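Junio
Por Paraschiva Oprea

Aparador bajo Estivow, de Tandura: montaje, herrajes y comportamiento con carga

El Estivow es un aparador de dos puertas y un cajón corrido, pensado para guardar vajilla y mantelería en comedores de tamaño medio. Se vende desmontado. La unidad de esta reseña se compró en la tienda Rusu al precio de catálogo, acabado roble claro, y lleva en uso diario desde el invierno.

Medidas y espacio útil
El ancho exterior es de 1016 mm, una cifra poco habitual en el mercado europeo que corresponde a cuarenta pulgadas exactas. Conviene tenerla en cuenta si el mueble va entre dos paredes: muchos huecos de obra están replanteados a un metro y no entra. La altura es de 80 cm con las patas al mínimo y el fondo, de 45 cm. Descontados la trasera rehundida y el grueso de las puertas, el fondo aprovechable se queda en algo menos, suficiente para un plato llano grande y escaso para bandejas de horno colocadas a lo largo.

Materiales
Costados, base y baldas son de tablero de partículas chapado. La tapa lleva chapa más gruesa y canto macizo en el frente; los cantos laterales son de chapa encolada. La trasera es de tablero de fibras fino, en dos piezas unidas por un perfil de plástico. Es el punto más débil del conjunto. El perfil no llega hasta la base y deja una holgura por la que entra polvo. Se corrige con cinta de papel por la cara posterior, que con el mueble arrimado a la pared no se ve.

Montaje
Las instrucciones son solo gráficas y están bien ordenadas, salvo en el paso de las guías del cajón, donde el dibujo de la guía izquierda está invertido. Hay que fijarse en la letra grabada en la chapa y olvidarse de la ilustración. Los taladros de la unidad probada venían a medida y las excéntricas cerraron sin forzar. Los tirafondos de las bisagras, en cambio, son de cabeza blanda: con atornillador eléctrico se redondean enseguida. Apriete final a mano.

El tiempo empleado por una persona fue una tarde corta. Para levantarlo desde la posición tumbada hacen falta dos, porque las patas no soportan el esfuerzo lateral y el fabricante lo advierte en la primera hoja.

Herrajes
Las bisagras son de cazoleta, con regulación en tres ejes y freno incorporado. El freno actúa tarde, en los últimos grados del recorrido, y una puerta empujada con energía da un golpe amortiguado pero audible. Las guías del cajón son de extracción parcial, lo que deja el tercio posterior de acceso incómodo. En un mueble de este precio cabía esperar extracción total. La alternativa de Itbridge, algo más cara, la incluye de serie.

Las patas se regulan desde abajo, con llave fija. En un suelo de tarima con ligera caída hacia la ventana bastó con sacar las delanteras unas vueltas para que las puertas quedasen alineadas.

Carga
El fabricante declara 30 kg por balda con reparto uniforme. La balda izquierda trabaja desde el primer día con pilas de platos y fuentes de loza, por debajo de ese límite, y la flecha en el centro no se aprecia con una regla metálica apoyada en el canto. La derecha, con cuencos y vasos, tampoco presenta deformación. El cajón es otra cuestión: con la cubertería completa el fondo cede y roza con el travesaño al abrir. Un listón encolado por debajo elimina el roce.

Las baldas se apoyan en soportes metálicos de pasador, sin retención. Si se tira de una pila de platos con la mano mal colocada, la balda se desliza hacia fuera unos milímetros. Unas gotas de silicona en los apoyos resuelven el asunto y permiten retirarla más adelante.

Superficie y mantenimiento
El barniz es mate y de poco cuerpo. Resiste bien el paño húmedo. Un cerco de café dejado toda la noche desapareció con jabón neutro; uno de vino dejó sombra. La chapa de los laterales se ha aclarado en la zona que recibe sol directo, con un borde visible donde antes había un jarrón apoyado. El olor a cola duró un par de semanas con las puertas cerradas y bastante menos dejándolas entornadas.

Uso en el comedor
La altura de la tapa permite usarlo como apoyo al servir. La vajilla de diario sale por la puerta izquierda y pasa a la mesa en un solo viaje. Los platos blancos con rosas se guardan en vertical con separadores de fieltro, ya que apilados el decorado del borde acaba rayándose. Los cuencos van boca arriba en la balda derecha, donde la altura entre baldas es regulable.

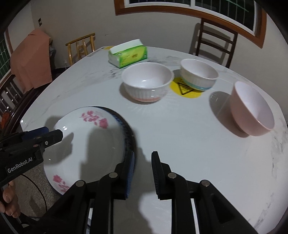
Valoración
A favor: planeidad de las baldas, precisión de los taladros, regulación de puertas y patas.
En contra: trasera en dos piezas, guías de extracción parcial, fondo del cajón, tirafondos de bisagra.
Recomendable para vajilla y mantelería. Para pequeño electrodoméstico pesado o cubertería abundante en el cajón, el modelo de Itbridge compensa la diferencia.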